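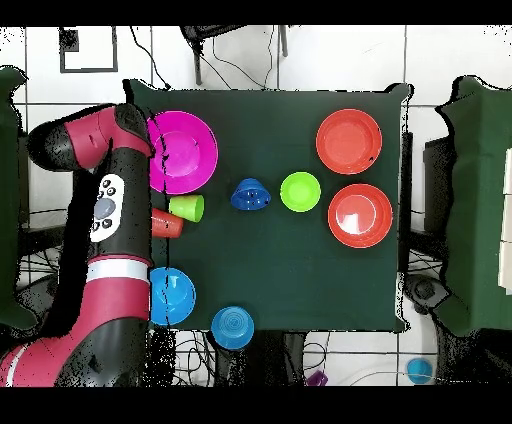 Vaisselle en plastique de couleur

La vaisselle en plastique de couleur désigne l'ensemble des bols, gobelets, assiettes et petits plats moulés dans une matière teintée, destinés aux repas de tous les jours, aux goûters d'enfants, au camping et aux tables de jardin. On la rencontre dans presque toutes les maisons, souvent au fond d'un placard bas, là où les petits peuvent se servir eux-mêmes, et beaucoup de familles en gardent des pièces dépareillées qui ont survécu à plusieurs déménagements.

Dénomination

Le français courant ne possède pas de mot unique pour ces objets. On parle de « vaisselle de pique-nique », de « dînette » lorsque les pièces sont petites et servent au jeu, ou plus simplement de « plastiques ». Dans les catalogues de vente par correspondance, le terme de « service couleur » s'applique à un lot complet, par opposition aux pièces vendues à l'unité.

Formes

Le bol est sans doute la pièce la plus répandue. Il peut être profond, avec une base étroite et un bord évasé qui facilite la prise, ou au contraire large et bas, presque une coupe, et il sert alors volontiers de saladier. Le gobelet, plus haut que large, est généralement sans anse – ce qui permet de le glisser dans un autre pour gagner de la place. L'assiette, enfin, est peu creuse et se distingue par son rebord, lisse ou légèrement relevé selon les modèles.

À ces trois formes s'ajoutent parfois des passoires, des ramequins et des pichets, que les fabricants proposent dans les mêmes teintes. La gamme Bulima, longtemps vendue par la maison Jivex, comptait ainsi 10 coloris, et l'on pouvait remplacer une pièce perdue sans racheter tout le lot, attention dont bien des parents lui savent encore gré.

Couleurs

La couleur tient une place importante dans l'usage de cette vaisselle, et pas seulement pour la gaieté qu'elle met sur la table. Dans bien des foyers, chacun a la sienne : le gobelet rouge de l'aîné, le bol vert de la cadette, et gare à celui qui se trompe ! Les teintes peuvent être opaques ou translucides, et les secondes changent beaucoup d'aspect selon la lumière et selon le support. Un bol rose translucide posé sur un bol rouge, par exemple, laisse voir un fond pâle, presque laiteux, tandis que le rouge brillant de son voisin ne dépasse que d'un mince croissant. Une nappe unie et sombre fait bien ressortir les tons vifs.

Empilage et rangement
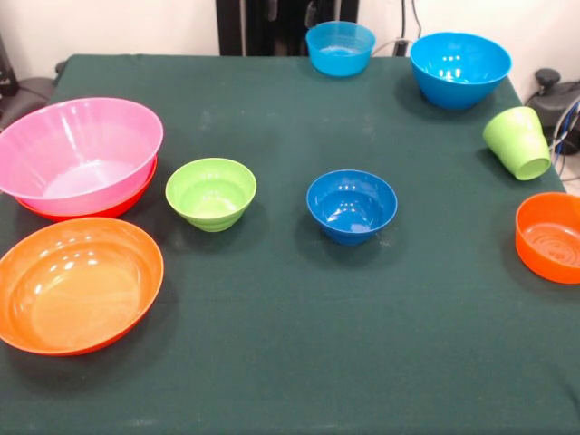 L'empilage est la manière la plus simple de ranger ces pièces, et l'on y prend vite goût. On commence d'ordinaire par étaler le service sur une table, afin de repérer les tailles, puis on place les plus grands bols dessous et les plus petits dedans. Un large bol orange peu profond fait ainsi une bonne base, dans laquelle un petit bol vert citron ou un bol bleu roi trouvera sa place sans forcer. Les assiettes forment une pile à part, et les gobelets une colonne – que l'on évitera de monter trop haut, car elle penche volontiers.

Dans son petit livre sur les arts ménagers, paru chez Hoter, Lorcan Egan conseille de ne pas dépasser 3 bols par pile lorsque le placard est utilisé par des enfants. Il recommande aussi de conserver les pièces retournées, afin que la poussière ne se dépose pas à l'intérieur.

Entretien

La plupart des pièces se lavent à l'eau tiède avec une éponge douce. Le côté abrasif laisse de fines rayures qui ternissent le brillant et retiennent les taches, en particulier celles de sauce tomate et de curcuma. Le passage au lave-vaisselle dépend de la matière ; quand le fabricant l'autorise, on préfère le panier supérieur et un programme à 50 °C. Une pâte de bicarbonate et d'eau, laissée quelques heures, atténue souvent les traces anciennes.

Voir aussi

Dînette
Gobelet
Saladier
Pique-nique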